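Projects | Studio | Reports | Staff picks | Contact

What old metal fittings tell you: surfaces, grime and knobs on second-hand equipment

Student project report, Evangelista Design Studio unit, second semester hand-in
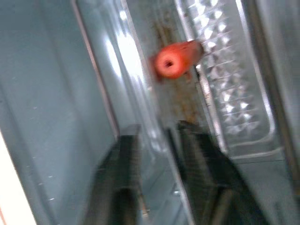

Wipe it before you judge it, was the first comment we got back on the draft, from the feedback sheet, unnamed. Half of what you're calling wear is just dirt sitting there, and you won't know which half until you've had a cloth on it. Fair enough. We went back and rewrote the method after that.

Aim

Find out where old metal fittings get dirty and stained, and whether it tells you anything useful about cleaning them or designing the next one. Small project, four weeks, no budget to speak of.

Background

We started with a box of donated bits from Skesar, the salvage yard, plus whatever metal-and-panel stuff was already in the workshop. Most of it is painted or bare grey metal, a lot of it has a knob or a stub or a button of some kind sticking out. Readings were thin. There's plenty on rust in cars and boats, not much on ordinary fittings that people put their hands on every day. The Skanport handout on surface finishes was the most use, mainly for the vocabulary.

What we looked at

Three kinds of surface:
- smooth plain metal
- patterned clear or cloudy panel, the diamond sort
- the narrow strips where one part meets another

The strips were the interesting ones. In the photo at the top it's a narrow upright bit of metal with rusty brown streaks on it, heaviest just above and just below the orange-red cylinder, and cleaner grey showing through in between. The smooth wall to the left of it has a few specks and light scratches and not much else. Same picture, very different condition.

Method

1. Photograph as found.
2. Score staining 0 to 5, two people, seperately, no talking.
3. Wipe with damp cloth, dry, score again.
4. Anything still brown gets mild dish soap and a soft brush.
5. Score a third time. Write down what's left.

Step 3 is the one added after the feedback. We did 60 spots before that change and had to throw the scores out, which hurt. The final set is 114 spots, all done the new way. Took about 2 minutes each once we got going, longer for the patterned panels.

Results

Smooth metal: low scores to begin with, nearly zero after a wipe. Scratches stay obviously. Nothing much to say.

Patterned panel: hard to score. The facets throw little highlights everywhere and you can't tell grime from shadow without turning the thing in the light. Our two scorers disagreed most here. Soft brush did better than cloth, the cloth just skates over the high points and leaves whatever's down in the low bits.

Strips and joins: highest scores by a long way. The wipe took them down a little, soap and brush a bit more, and then they stopped. What's left we're calling rust stain. It was patchy nearly every time, hardly ever an even coat, and it tended to bunch up near anything that stuck out.

Discussion

Why near the sticking-out parts? Our guess is hands and water. You touch the knob, you touch the metal next to it, finish wears down, then moisture sits there. We can't prove that from photos and a cloth. A proper test would need new parts and months, we had neither.

Colour is worth a mention. Bright parts on grey are easy to find and easy to aim for, so maybe people touch the surround less. We had too few bright ones to compare so this is only a thought.

Problems

- Scorers got faster and sloppier toward the end of May
- Bench lighting changed halfway when the lamp got moved, didnt notice for a while
- Some photos blurred, kept them where the staining could still be read
- Grakton sample pack arrived too late to use

Reccomendations

Fewer narrow joins beside anything people touch. If there has to be one, make it wide enough for a brush. Put the pattern on the inside face of a panel if you can, flat side out.

Next group: get the light fixed in place on day one. Keep the cloths labelled. Score sheets are in the blue folder, second shelf.

Filed under: Materials & Finishes, Student Work

Contact the studio | © Evangelista Design Studio | Back to top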